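Hustero Modular Rooms
Production and sales meeting, September
Minutes

Present: Glenys Nuttall (chair), Darren Birkett (workshop), Kirsty Wainwright (sales), Urs Oberholzer (design, minutes)
Excused: Mavis Pennington (purchasing). She sent her points by e-mail and they are included under item 3.

The meeting started at 9.

1. Minutes of the last meeting

Accepted with one correction. Under the item on transport it was written that the customer pays for the crane. The correct version is that the customer orders the crane and we pay for the first hour. Kirsty asked that this is also corrected in the quotation text.

2. Gatehouse for Rowbotham

Kirsty reported that Rowbotham has signed for the gatehouse with two sliding windows. They want the counter on the left side when you look from the road. Urs has changed the drawing and sent it back, but the confirmation is not here yet. Darren does not want to cut the wall panels before he has it in writing.

The gate at Rowbotham is manned 365 days a year, so the old hut must stay in use until the new one is connected. Delivery is planned for a Sunday, when there are few trucks. Darren will ask who from the workshop can come. Glenys reminded that Sunday work must be approved by her before it is promised to anybody.

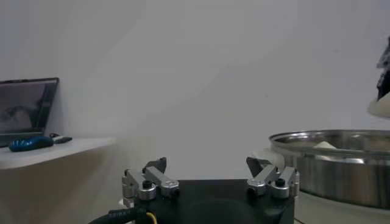 The floor of the gatehouse was discussed for a longer time. Rowbotham asked for a checkered steel floor, the same as in their old hut. Darren thinks it is too cold for a person who sits there all night, and he proposed rubber on top of insulated board. The price difference is small. Kirsty will offer both, with our recommendation for the rubber.

3. Purchasing (points from Mavis, read by Glenys)

– The window frames from Udberg now have a delivery time of 30 working days. Before it was shorter, and our quotations still show the old time.
– The invoice from Udberg for 3,833 dollars is on hold. Two of the frames came with the wrong handle. Mavis will release the payment when the right handles are in the house.
– She asks everybody to stop ordering door closers by telephone. The last ones were ordered two times, once by Darren and once by her.

Darren agreed to the last point. He said that the extra closers can be used for the Otora rooms.

4. Test rooms for Otora

Otora wants a pair of connected rooms inside their hall, one for testing and one for the people who watch the tests. Between the rooms there should be a large fixed window and a cable channel under it. Urs showed the first layout. The open question is the noise from the hall. Our standard wall is good for an office, but Otora has not told us which sound level they expect, and without this number Urs cannot choose the panel.

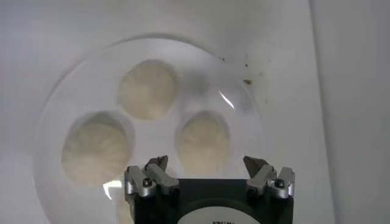 Glenys asked whether we should give a price already. Kirsty would like to send a budget price this week, because Otora is also talking to another supplier. Urs is against it – if we need the thicker panel, the roof and the door frame change too. It was decided to send a price for the standard wall and to name the thicker wall as an option without price.

Urs also asked for the exact height below the hall lamps. In the drawing from Otora there are two different heights. Kirsty will visit them and measure.

5. Workshop

The second lifting table is repaired. The paint area needs new filters, and Darren has them on his list. He asked for one more rack for wall panels, as they now stand in front of the side door. Glenys agreed to the rack, but the side door must be free from today.

6. Other business

Kirsty wants newer pictures of finished booths for the web page. Darren will tell her before the next one leaves the yard.

To do

Darren: Sunday crew for Rowbotham, side door, filters
Kirsty: floor offer to Rowbotham, budget price and visit to Otora, crane text and delivery times in the quotations
Urs: written confirmation of the Rowbotham drawing, question to Otora about sound level
Mavis: handles from Udberg
Glenys: order for the panel rack

Next meeting: same room, same time, in October.

Minutes written by Urs Oberholzer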